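# 仿真厨房图集：底座抖一抖

更新于 2025年8月12日

答应过好几个人要把图整理出来，拖到现在才动手，先道个歉！我们组这半年一直在折腾同一个问题：机械臂的底座稍微换个位置，在仿真厨房里训出来的策略还认不认得路。论文版的图又小又挤，我自己看着都难受，所以单开一页放大图，顺便把论文里没地方写的碎碎念都倒在后面。

场景都出自我们自己搭的 Udham 厨房集，跑在 Ristach 仿真器上。大理石台面，奶油色柜子，每天盯着看，我现在进真厨房反倒觉得渲染得不太对。

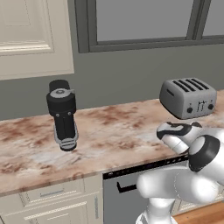 夹爪朝着烤面包机前面的那块台面，灰窗框在后头。
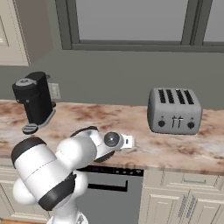
先说为什么要做这件事。去年我们训的策略叫 Cadberg，在固定底座的设定下表现挺好的，好到我一度以为可以收工写文章了。后来方慧美（Hui-mei Fang，组里英文邮件都这么署名，所以有人搜不到她的中文名）改场景配置的时候手一滑，把底座往旁边偏了一点点，偏得很小，小到我俩对着屏幕看了半天都没看出来。结果策略整个就懵了，伸手过去永远差那么一截，而且差的方向特别稳定，一看就是把“底座在哪儿”背下来了。

我当时的心情嘛……反正那天晚上没怎么睡。

## 我们到底改了什么

方法说起来很土。每次采演示之前，先给底座一个随机的平移和转角，然后让规划器重新解一遍轨迹，解不出来的位姿直接扔掉。演示总数保持 300 条不变，这一点我特别在意，因为多加数据谁都会变好，那样比就没意思了。同样是 300 条，一组底座钉死，一组底座乱晃，其它的超参数一个字都没动过（随机种子除外，种子我们换了 5 个，后面会讲为什么）。

任务也选得很朴素：把夹爪送到台面上指定的一个点，停住，到位就算成功。没有抓取，没有开关门。有审稿人嫌这个任务太简单，我能理解，但我们想量的就是“够得准不准”，要是把抓取也掺进来，失败了你都不知道该怪谁，是手没到位，还是手指合早了，还是东西本身滑了。Tyson MacLeod 在组会上为这件事跟我争了整整一个下午，他想直接上开门任务，最后我们各退一步，开门的实验放到下一篇，由他来主导。（Tyson，我写在网上了，你跑不掉了！）

评测的时候，每个策略在 100 个没见过的底座位姿上各跑一次。这 100 个位姿提前采好、存成文件，所有方法共用同一份。我强烈建议做类似工作的朋友也这么干，我们早期是现采现测，两次跑出来的排名能反过来，排查了好久才发现是某一批位姿恰好都偏简单。

## 结果

钉死底座的那一组，换了位姿以后基本就垮了，具体数字在论文的主表里，我就不在这儿重抄了，抄错了还得改两处。乱晃底座的那一组稳得多，在训练范围以内几乎看不出位姿的影响，出了范围才慢慢往下掉。掉得还挺平缓，曲线很好看，是我整篇论文里最喜欢的一张。

比较意外的有这么几件事：

- **转角比平移要命。** 我原来以为平移才是大头，毕竟一挪就差一截嘛。可是把两样拆开来单独测，转角稍微大一点，策略掉得比平移狠多了。我的猜测是，底座一转，整条手臂在相机里的样子全变了，平移的时候形状至少还大致认得出来。这只是猜测，没有做专门的实验去验证。
- **抖得太厉害也不行。** 我们试过把随机范围一口气放到很大，演示本身就变得奇奇怪怪，规划器为了绕开柜体会走出特别扭曲的姿势，策略也有样学样，在空中画一个大圈才肯下来。看回放的时候大家都笑了，但是训练曲线一点都不好笑。
- **不给关节读数，差得没有想象中多。** 只看图像的版本当然弱一些，可是并没有崩。慧美觉得这值得单独写一节，我觉得证据还薄，最后放进了附录。

关于种子：二月份我们投过一个短版本，当时每个设定只训了一遍，结论下得有点猛。后来补跑，发现其中一个消融的差距其实落在种子波动里面，根本不能算数。所以现在每个设定都是 5 个种子，误差条老老实实画出来，那条消融的结论也改写成了“没有观察到明显差异”。改的时候挺肉疼的，那句话原本写得可漂亮了。

## 相机那摊子事

做这个实验还有一半时间花在相机上。我们的观察相机是固定在厨房里的，不跟着底座走，所以底座一晃，手臂在画面里就跑来跑去，有时候一节白色的大臂把半个柜子都挡住。最开始我把遮挡太多的位姿都筛掉了，觉得这是在“清理数据”，后来被 Tyson 一句话问住：那真机上你也筛吗？

……不筛。于是全部加回来重训。遮挡多的位姿确实更难，但是训练里见过以后，策略会学着先按大方向伸过去，等目标点露出来再微调。我没有刻意教它这个，看回放的时候还截了好几段发给大家炫耀。

顺带讲一个坑。Ristach 里改底座位姿，碰撞体和渲染网格是分开刷新的，要是只改了其中一个，画面看上去完全正常，物理上手臂却还在老地方。我们有一批数据就是这么废掉的，20 个小时的渲染全部重来。现在采数据的脚本里加了一步检查，每次重置之后都比对两边的变换矩阵，对不上就直接报错退出，宁可停下来也别悄悄往下跑。

## 还没弄好的

真机部分进度比较慢。Bataineh 楼那边的实验间台面比仿真里矮，桌沿也更宽，直接搬过去的话标定要重做。我打算先只测底座平移，转角等新的转台装好再说，所以请不要再发邮件问我真机成功率了，有数字了我第一个贴出来（真的会贴，不好看也贴）。

另外，厨房的布局变化我们也没怎么碰。目前换的只是底座，柜子和家电的摆法是跟着场景走的。有人问策略会不会其实是在拿烤面包机当路标，这个问题问得特别好，好到我看完以后坐在那儿愣了一会儿。我们已经在跑把家电随机挪开、或者整个拿掉的版本，初步看下来多少有一点依赖，程度还说不准。如果最后发现依赖很重，这一页会更新，论文也会跟着出勘误。

## 几个常被问到的

**代码放不放？** 放。采位姿和做检查的脚本会先放，场景资产还要理一遍许可证，有几个模型的来源我得回去翻记录。

**能换别的手臂吗？** 理论上可以，规划器那层是通用的。但我们只认真试过这一种臂，别的臂关节限位不一样，扔掉的位姿比例可能会高很多，采之前最好先单独统计一下。

**为什么不用数据增强，直接在图像上做平移？** 试过，效果一般。图像平移了，手臂和台面之间的相对关系可没变，而底座一动，变的恰恰就是那个关系。附录里有一张对比表，字很小，请放大看。

**图可以拿去做课件吗？** 可以的，写一下 Udham 厨房集就行。想要更高分辨率的话给慧美写信，原始渲染都在她那边的硬盘上，我这里只有压缩过的。

下一批图应该是家电挪位的那组，等跑完就往这页上加。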